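3 min read

1/14
Went to the Briden open day in Arkcombe yesterday. They collect hand-held gripper recordings that get used to train robot arms on household jobs. Posting my notes in order, mostly for the people at work who asked.

2/14
Sign-in was at the front desk, then a short talk by Vesna Kelmendi. She runs the recording side. She kept it to the basics: a person does a chore with the gripper, the camera on the tool records it, and the arm learns from a lot of those recordings.

3/14
After the talk we went in to watch the table work in small groups. Mine was me, Noémi Dudás from our office, and a couple who teach shop class at a high school near here.

4/14
The task was tidying a table. Paper and a small wrapper on a flowered tablecloth, with the usual household stuff left at the back: water jug, cooking oil, tissues, a lunch bag. The person working holds the gripper by the handle and closes the fingers on whatever has to move.
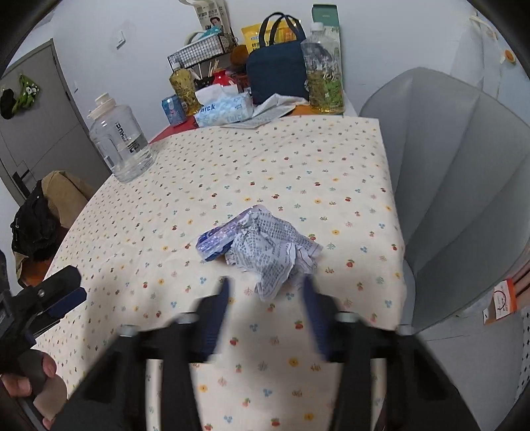 5/14
Crumpled paper is one of the harder things on their list, according to Vesna. It never has the same shape twice, so the person has to look for a fold that sticks up and go for that. If you press down from the top, you mostly flatten it and have to start again.

6/14
I asked why they don't clear off the back of the table first. Her answer was that the arms will end up in kitchens and bedrooms where nobody has cleared anything, so the recordings should look like that too. Early on they used a bare white table, and what the arm learned there didn't carry over.

7/14
Visitors got a turn afterward. The tool is lighter than I expected but you feel it in the wrist quickly. The hard part is not using your fingers. I reached out with my free hand on my first try without thinking and had to redo it.

8/14
Noémi was a lot better at it than me. She moved slowly and stopped above the object before closing. Vesna said that is what they teach new people: stop, line up, close, lift. A full set is 32 recordings and then you take a break.

9/14
One thing I wrote down for our own line: the finger pads have a texture on them, and they check them for wear before each set. We had a problem with slick pads on the Safavi packer last November and only caught it after a week of dropped pouches. A check like that would have saved us some trouble.

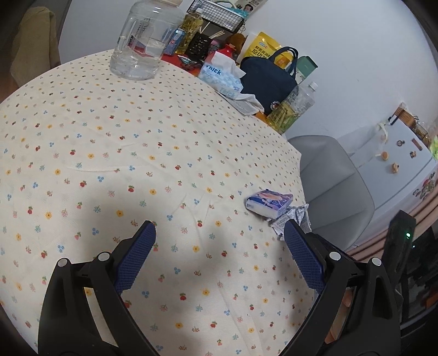 10/14
Next stop was the review desk. Chang-ho Na showed how a recording gets accepted or thrown out. He plays it at double speed and looks for a few things: did the object leave the camera's view, did a hand touch it, did the gripper hit the table hard. A bad one gets deleted. They don't try to fix it.

11/14
He also keeps the fumbled grabs if the person recovers and finishes the job. I would have thrown those out. His reason is that an arm that has only seen perfect pickups doesn't know what to do after a miss.

12/14
Last was the arm itself, running a model they call Bernance. It was set to pick up wrappers and drop them in a bin. It got 7 in the run I watched and missed 2, both of them pressed flat against the cloth. It is slow. You could clear the same table by hand while it was still deciding on the first one. But it did go back for one of the misses on its own.

13/14
Questions at the end were mostly about cost and privacy. No price list yet, they are still working with test sites. On privacy, people sign off on the room before anything is recorded, and Chang-ho blurs names and addresses on papers if they come out readable. Máté Sárközi from our maintenance crew asked about spare parts for the grippers and got a long answer about screws coming loose. Bring thread locker, basically.

14/14
If you want to go, they plan to do another one in the fall. Parking is behind the building and the lot is small, so get there early. Wear something with sleeves you can push up. I have the handout with the task list and can scan it for anybody who wants it, just reply here.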